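Soltik Hand-Held Gripper Tool — Set of Two
Practice Guide for Textile Handling

SKU 779-S
Supplier: Lemitz
Supplied as a pair, left and right

Overview
The Soltik is a two-fingered parallel gripper on a hand grip, used to record manual handling tasks for robot training. The practice requirements below form part of the conditions of supply. Sites working to the Bassey handling code should read them alongside their own procedures.

Before each session
Check the pivot pins for play. Wipe the finger strips and replace any that have lifted at the tip. Close each tool fully three times and confirm that it returns to the same reading. Long sleeves are to be fastened at the cuff.

Handling fabric
Pinch a fold, not a single layer. Bring both fingertips down to the cloth before closing, and keep the second tool clear of the first tool's linkage. Where a garment is held between two tools, apply tension slowly and stop when creases run toward the grip point. Patterned bedding is an acceptable work surface — record it in the session log under "background".
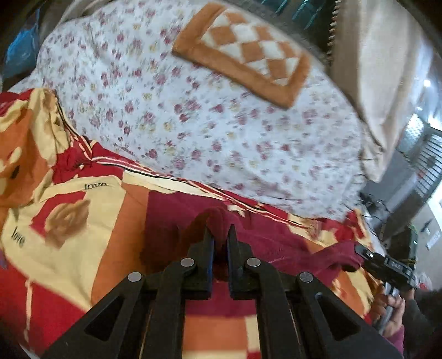
Two-tool hold on a maroon garment, patterned blanket beneath.

Rest and rotation
Operators change over after 30 minutes of continuous gripping. Trigger effort is to be checked at each changeover. A tool that sticks is tagged and withdrawn from use.

Records
Each log entry carries the tool serial number, operator initials, fabric type and any dropped grasp. Failed grasps are kept in the log and labelled as such. Names, mail and screens are to be cleared from the work area before recording.

Price
$3,287 per pair, excluding freight. Imico carry cases are sold separately.

Practice guide maintained by Xuelian Cai. Last revised November 10, 2022.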